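Home Issues Browse Submit Search Contact

3. Tableware handling: the chore as tested

3.1 Why crockery, and why only two pieces

Clearing up after tea is the chore most often named when householders are asked what they would hand to a machine, and it is also the one most often shown done in promotional footage. We wanted a smaller question. Can a pair of arms with plain two-finger grippers pick up a bowl and a shallow dish, put one on the other or beside it, and do so often enough that a person would leave the room? Sections 3.2 to 3.5 deal with this. Laundry and the shop-floor bin task are in Section 4.

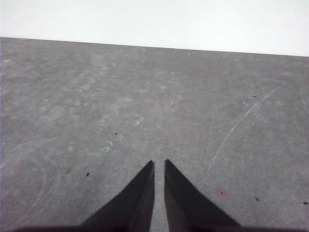
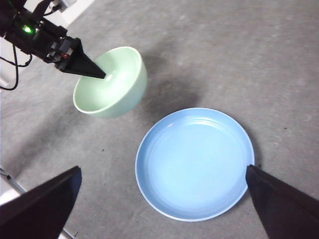
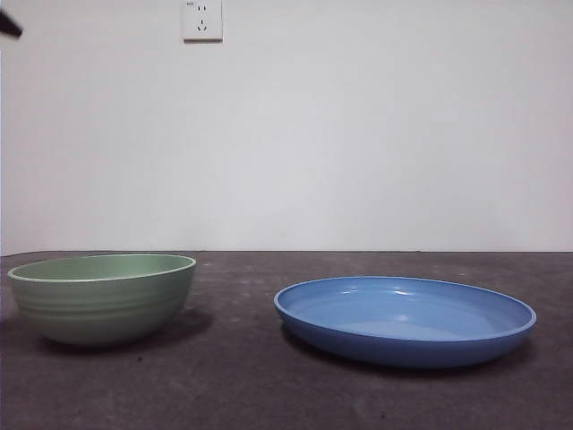 Figure 2. Tableware task. First, grey work surface with the fingers open; second, green bowl held tilted by one arm, blue dish below it; third, bowl and dish side by side, low view.

The chore was broken down by hand into stages: approach, first contact, grip, lift, carry, set down, release. Stages are not equally hard. Approach is close to solved in our view, at least on a clear surface with fixed lighting. First contact is where most of the trouble starts and release is where most of it shows up. A bowl that was gripped slightly wrong travels quite happily until the fingers open, and then it rocks, or slides, or takes the neighbouring dish with it.

Two controllers were compared. Thevar is a learned policy trained only on demonstrations. Trulla is the older scripted planner from the Nesavthorpe kitchen study, re-tuned for the present grippers and otherwise left alone. Both ran on the Hornine bench, same calibration routine, same speed cap. Demonstrations for Thevar came to 2000 in total, of which 1000 were tableware and the rest shared between the other chores. Each controller then got 50 scored attempts per condition. Conditions are listed in Section 2 and not repeated here.

3.2 What counted as done

Scoring was deliberately dull. An attempt was done if both pieces finished upright in the target area with no human hand in the workspace from start to finish. No partial credit. A chipped rim was a failure even if everything ended up in the right spot. Earlier work has tended to score grasp success alone, and we think this flatters the machine — a householder doesn't care that the bowl was grasped beautifully if it then lands on the floor.

We also kept a second, softer measure, which was wether the operator felt the need to put a hand on the stop button. Not pressed, just reached for. It's subjective and we make no strong claims from it. But it tracked our own confidence in the thing far better than the success rate did, and we would suggest others record it. Costs nothing.

Time was logged but not scored. A person does this task in a few seconds without looking. Neither controller was anywhere near that, and we don't think speed is the right argument to be having yet. A slow machine that finishes is useful overnight. A fast one that breaks a bowl a week is not useful at any hour.

3.3 Results in words

Numbers are in Table 4. The short version: Trulla was dependable when pieces began where it expected them and poor otherwise. Thevar was less dependable at its best and much less bad at its worst. Neither would be left alone in a kitchen by any of the authors.

Trulla's failures were easy to read. Its model of the dish is a circle at a fixed height, and the approach is computed once. If the dish shifts on contact the script carries on as though it had not. Operators could usually call the failure before it happened, and several said they liked this about it. There is something to be said for a machine whose mistakes are predictable. You can build a fence around a predictable mistake.

Thevar's failures were harder. It would hesitate over a rim, back off, come in again from a slightly different angle, and often enough the second try worked. Sometimes it kept this up until the time limit. No damage done, but no chore done either. The retries weren't programmed and appear to come from the demonstrations, in which operators fumbled a fair bit and recovered. We had at one stage planned to edit the fumbles out. Glad we didn't. A small side run with the cleaned demonstrations did worse in every condition, and we have abandoned cleaning for the time being.

Deep pieces and shallow pieces ask for different things. A deep bowl gives the fingers a wall to work with: one finger in, one out, squeeze, lift. The cost is that a bowl held at one point of its wall wants to swing, and gets set down on its edge if the wrist doesn't correct. A shallow dish gives almost nothing to hold but sits flat once it's down. Lifting was the weak stage for shallow pieces, release was the weak stage for deep ones. Both controllers showed this pattern, which makes us think it belongs to the hardware and the crockery more than to the software.

3.4 Two arms or one

The second arm was expected to help more than it did. In principle one arm can steady a piece while the other takes hold, and for shallow dishes that did improve things. In practice the arms spent a good deal of the attempt staying out of each others way. Trulla handles it by turn-taking, strictly, one arm parks before the other moves. Safe and slow. Thevar has no such rule and mostly learned spacing from the operators, who being people had a decent feel for it. Finger-to-finger contact did occur. Finger-to-rim contact by the arm not doing the lifting was more common and is a failure type we have not seen discussed elsewhere — the idle arm nudges something it had no business touching.

One-arm runs of the same task were lower for shallow pieces and slightly higher for deep ones. For bowls the extra arm is simply another thing to hit. If we were fitting out a real kitchen tommorow on a tight budget we would buy one arm and a better gripper.

3.5 Things that do not transfer

A bench is not a kitchen. Our surface was level, the light didn't change, there was no cutlery, no food, no water in the sink and no kid wandering through. Glazed pieces were dry for all scored attempts. A short unscored session with wet pieces was stopped early as the fingertips would not hold, and the rubber pads later fitted to fix it left marks on light glazes, so they came off again.

Handover is untouched. People pass plates to each other constantly when clearing up, without any thought, and a machine that can't take a plate from a hand will always need its work laid out for it. Laying out the work is a chore as well. In the Nesavthorpe study householders spent so long arranging things for the planner that some gave up and did the dishes themselves, and the same complaint came from the shop-floor staff in Section 4, where parts had to be set square in the tray before the arm would touch them. Any claim of labour saved ought to subtract this. Few do. We didn't measure it properly either, and should have.

Stacking past two pieces was tried on a Wednesday afternoon and dropped by tea time. Errors add up. A bowl a little off centre in a dish is fine, a second bowl in that one is not, and neither controller looks back down the stack to check. A person squares up a pile with both palms every so often, a behaviour so ordinary that it was absent from our task list entirely. Operators did it between demonstrations, off the record, so Thevar never saw it. It has been added to the list for the next round of collection.

Object variety is the last gap. Crockery in a real cupboard is mismatched. Mugs with the handle gone, plastic kids' bowls, that one heavy casserole lid. A controller trained on a handful of shapes may well cope with a near relative in another colour, and in informal tries ours did, but weight matters more than we had allowed for. A light plastic bowl skates away at first contact where a ceramic one stays put. Grip force was fixed throughout. With force fixed there's no single good value: enough for the heavy piece is too much for the light one.

3.6 Summary of the tableware task

On the question asked at the start of 3.1, the answer for now is no, with a qualification. Picking up and setting down two familiar dry pieces on a clear bench can be done, with somebody nearby. Leaving the room is a different standard and neither system meets it. We would put release ahead of grasping as the stage most in need of work, then grip force, then the matter of the idle arm. The authors disagree about whether more demonstrations would close the gap. One view is that 1000 is a small number and the curve in Table 5 has not flattened. The other is that the curve has flattened for deep bowls and only the shallow pieces are still improving, so that more of the same data would mostly buy more of the same. Both readings fit the data. A further collection is planned for January, weighted to release and set-down, and with the squaring-up included this time.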